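Subject: Re: [workroom-cleanup] Dustpan and mat, new routine

On a morning in March, the supplies desk at Jondon wrote:

> We have settled on the Fekolley pan for all the craft rooms. One-piece plastic, hole in the handle so it can hang on a hook. It replaces the metal ones.
> The routine is: big scraps by hand into the lined bin, then sweep the crumbs into the pan, then the mat. The whole thing should take 90 seconds per station.
> The budget for pans and liners together is 2,240 for the year, so please don't order your own.

I read this twice and I'm still not sold. I don't mind a new dustpan. I do mind being told how long it takes by people who, as far as I can tell, timed it on a clean floor. My comments are split up below so you can skip the parts you don't care about.

1. Scraps by hand

Fine in principle. Crumpled paper is the easy part of the mess, and the blue and green bits stand out well enough on a dark gray floor. The stuff that lands on the brown mat is a different matter. Two pink scraps on it, one of them a twist of paper, and they still have to come off before anybody can shake the thing out. The routine puts the mat last. Why? If you shake it after sweeping, you sweep twice. Then there are the crumbs between the paper pieces, and the specks of dust, which no one is going to pick up with their fingers.

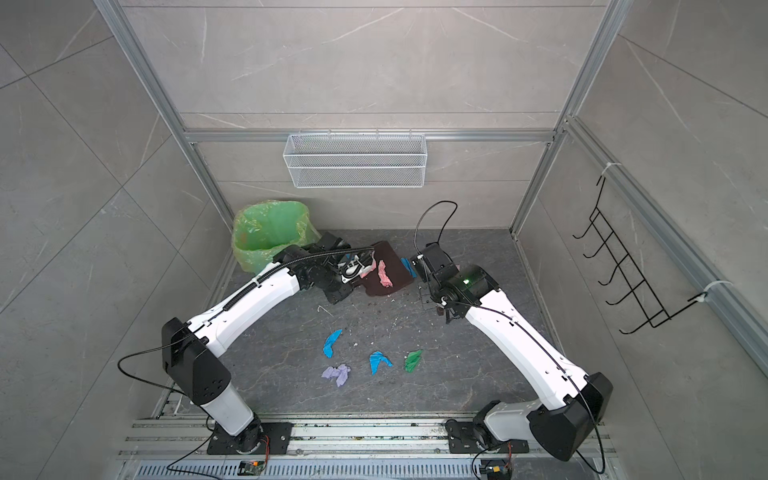

2. The pan

My main complaint. Glossy dark brown plastic shows every fleck of dust and every streak of light, so it never looks clean even after you've wiped it. I grant that the raised rim should keep crumbs from rolling off the sides. But the inside is molded all over, with a recessed panel and a little round knob just above where it narrows to the handle, and I would like to know what the knob is for. The Flimach catalog lists the pan as item 526 and doesn't say. My guess is that fine dust will collect around it and stay there until somebody goes after it with a damp rag.

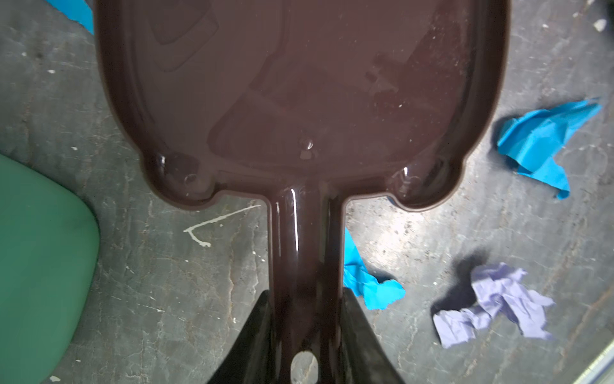 The hole in the handle is the one feature I'd pay for. A pan that hangs up doesn't get stepped on, and ours do get stepped on. That said, the old metal ones had a hole too, so I'm not sure what we've gained.

3. Liners

The green bags are all right. Fold the rim well down over the top of the bin or they slide in the first time something heavy goes in. The folks at Tu went through 43 of them last month, mostly by changing bags that were half empty. If money is as tight as the note says, I would start there before touching the dustpans.

4. The 90 seconds

Try it with tissue on the floor. Tissue moves when you sweep near it – paper mostly doesn't – and you end up chasing it. I'd allow three minutes and stop worrying.

I'll use the pan until summer and keep one of the metal ones in the closet. If anyone has had theirs long enough to know whether the handle snaps, please write to the list and not just to me.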